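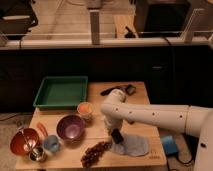 Fig. 7. The play table before clearing, with the green tray at the back.

Section 4: Clearing the table

I set up the Rulero play kitchen most afternoons, so the steps below are the ones I really use. Read them once before you start and then do it your own way if you like (I changed the order twice myself last August).

You'll need: the green tray, the cloth, the bowls and cups from your set, and whatever play food has come out of the box.

1. Slide the tray to the back of the table on the left. If a bit of it hangs over, push it in before you load anything.

2. Pick up the play food first. The grapes and the carrot go in the tray, side by side. Don't stuff them into the little cups, I've had to dig a carrot out with a spoon handle and it wasn't fun!

3. Stack the bowls. In the Llanos set the purple one goes inside the reddish one, but try yours both ways, the sizes vary a little.

4. Cups next. The orange see-through cup and the light blue one can sit in the top bowl. I keep the metal cup out until the end and stand it in a corner of the tray.

Note: if you've bought the big Driltico box (the one with the 544 sticker on the lid), the divider has to come out before the tray will fit. Pull straight up.
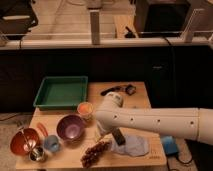
Fig. 8. Spoon in the red bowl, small metal cup next to it.

5. Take any spoons out of the bowls before you lift them. Long handles tip a light bowl right over, and I say this as someone who has swept up a lot of dry pasta.

6. Leave the cloth for last. Shake it over the sink, fold it in half and then in half again, and lay it over everything in the tray.

Caution: metal pieces never go in the microwave, even for pretend. Keep them on their own shelf if your play kitchen is near the real one.

7. Wipe the tabletop with a damp rag and dry it right away. Skip the spray cleaners, mine left a dull patch near the front that I still can't get out.

Spare cups and bowls are listed under Findlow parts at the back of this guide. Order the cups by color, and check the size, they come in 200 ml and 400 ml.

Section 5 covers washing the cloth.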